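Open house at the Bakke bakery school, Plolterville

Dec 29, 2023

The Bakke bakery school opens its doors between Christmas and New Year, and this winter I went for the first time. The building is a former creamery at the bottom of the hill in Plolterville, a short walk from the bus stop. Admission was free. The parking lot was full when I arrived, so anyone coming by car should plan on the street by the church.

Wenche Bakke runs the school and took the first tour herself. She started in the flour store, where the rye is kept in sacks on pallets and the wheat in a steel bin that feeds down to the mixing room. The school goes through 300 kilos of flour in a normal teaching week. Most of it comes from a mill called Zarico, farther up the valley, and she spoke at some length about the last harvest, which was wet and gave a weak flour. They have been mixing in older stock to keep the loaves from spreading. 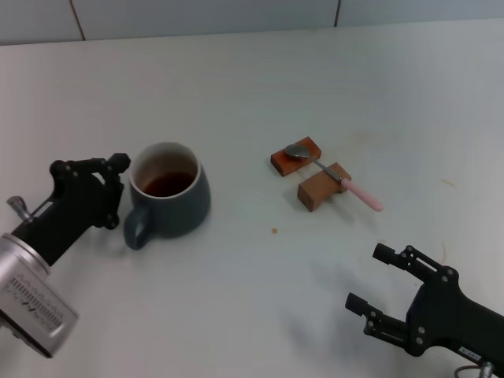 Courses and visits

The school takes full-time students for one year and also runs evening courses. The evening course in sourdough fills up first. Ebbe Midtbø teaches it, and he had a row of starters out for people to smell. One was fed on rye only and had a sharp, almost vinegary smell. The one he uses for the school's white bread was much milder. He keeps both going over the holidays, with one feeding a day.

The oven room was the warmest part of the building and people tended to stay there. The big deck oven is from the creamery's last years, when the owners tried selling bread along with the butter. It was rebuilt in 1982 and has had new stones put in 2 times after that. Oda Eide, a student, was loading it with flat loaves from a long peel. She said it took her most of the fall to learn to get the loaf off the peel without folding it.

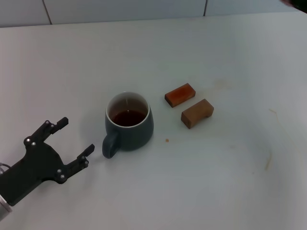

Coffee was served upstairs with cardamom buns and slices of the rye. I sat with Maj-Britt Halvorsen, who worked in the creamery office as a young woman and remembered the upstairs as a cheese store with hardly any light. It is brighter these days, with white tabletops and pale walls, and a mug of tea up there was a good way to end the tour. The buns were on the dry side. The rye was excellent, and I bought a loaf to take home.

Loaves are sold at the door on teaching days until they run out. Ronja Strand handles sign-up for the evening courses, and the next round begins in February. There is an elevator to the upper floor, but it has to be unlocked, so ask at the entrance.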